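Running suture

A running suture, also called a continuous suture, is a way of closing a wound with one length of thread. The thread is tied at one end of the wound, passed again and again through both edges, and tied a second time at the other end. It is different from the interrupted suture, in which every stitch has its own knot and is cut separately.

The method is old and is used on many kinds of tissue, for example skin, bowel, muscle covering and the wall of blood vessels. It is usually one of the first techniques that students learn after the simple single stitch.

Technique

The first stitch is placed a little beyond the end of the cut and is secured with a knot. The short end is trimmed and the long end, which carries the needle, is kept. The needle enters the tissue at a right angle, follows its own curve and comes out on the opposite side at the same distance from the edge. The next stitches are made in the same way, with equal spaces between them. After each pass the slack is pulled through, but the edges should only touch. If the thread is pulled too hard, the tissue between the stitches becomes pale and heals badly.

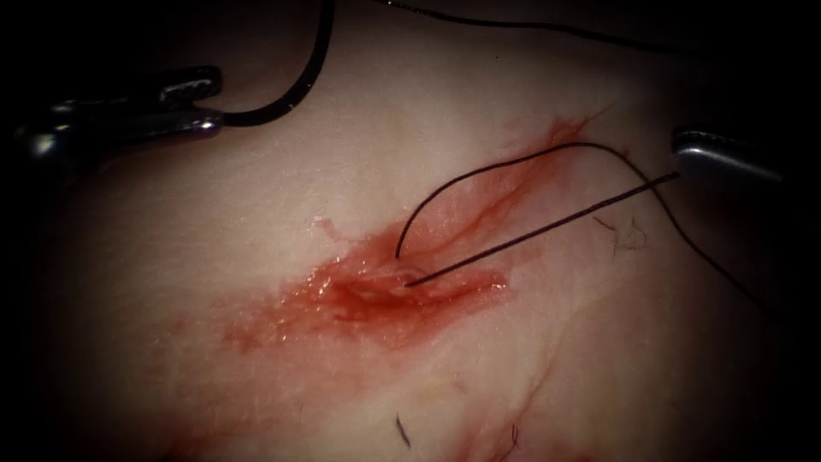

By the Wernunon editors - last changed 5/28/18

Black thread is easy to see against pale tissue, also when there is blood along the cut. In a wound that is still open in the middle, the free strand is kept away from the slit, so that it does not form a loop under the next stitch. The needle is held with a needle driver, and a grasper is used to lift the edge. Fingers are avoided near the point.

Variants

In the locked form, the needle is passed through the loop of the stitch before. This holds the tension better, but it can reduce the blood supply of the edge. In the subcuticular form the thread runs just under the surface of the skin and leaves few marks. The horizontal mattress form turns the edges slightly outward and is chosen where the skin tends to roll in.

Materials

Thread is divided into absorbable and non-absorbable, and into monofilament and braided. Braided thread is soft and keeps a knot well. Monofilament slides more easily through the tissue, but it has more memory - it wants to return to the shape it had in the packet - and needs more throws in the knot.

Advantages and disadvantages

A running suture is quick to place and spreads the tension along the whole wound. It also leaves fewer knots behind. The main weakness is that the closure depends on one thread. If this breaks, or if one of the two knots opens, a long part of the wound can come apart. For this reason many surgeons prefer single stitches where infection is likely, as these can be taken out one by one.

See also: Interrupted suture; Mattress suture; Surgeon's knot; Needle driver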